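Speaker notes: "An afternoon with the fridge robot"
Nicanor Herrero, Varnbridge open day, June 26, 2026

Opening (slides 1 to 3)

Say hello. Wait for the people at the back to find the coffee, then say hello again.

Tuvitdale invited 60 of us to see the kitchen work in April. The invitation promised "domestic autonomy". I wore a jacket. Everyone else wore trainers and had clearly been before.

Explain that we got a short film first, with a piano on it. Skip over the film.

Anselmo Cordero ran the demonstration and deserves credit for talking through all of it without once saying "seamless". Pause here in case he has come. He said he might.

The fridge (slide 4, leave it up)

Task as given to us: take one bottle out of the door, put it on the worktop, shut the door. My nephew does this forty times a day, minus the last part.

Point at the gripper on the right, next to the little bottle with the orange cap. Then the other arm, on the left, pointing down towards the food pouch on the lower shelf. Both have a camera on the wrist. Let people look. They will want to read the lid of the blue tub on the floor, which says "UMM ?". I have nothing to add to that.

Mention the juice carton. The man beside me from Ferraro was willing to bet on the juice carton.
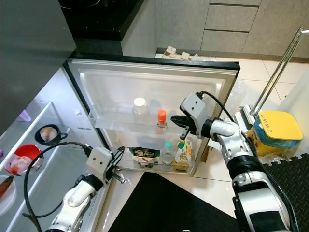

What I asked afterwards (slides 5 and 6)

How many attempts so far? 1,489 logged, on this one fridge. Anselmo knew the number without looking it up, in the way people know their mortgage.

How many different fridges? One. He was cheerful about it. Fridge number two is on order.

What goes wrong most? Doors. They drift while the arm is still making up its mind. Clear bottles come next, as the cameras are not fond of them. I can sympathise, having walked into the glass door at reception.

How long did our run take? 19 minutes, including a restart and a question from the floor that was really a speech. Do the impression only if the room is warm.

Money (slide 7)

Nasteo asked about price and got a long answer about partnership. Visitor places for the autumn are free, but there is a waiting list and you have to sign a form. Read the form. Page three is mostly about shoes.

Questions

Take three at most. If someone asks whether it can do the washing-up, give them Anselmo's email address.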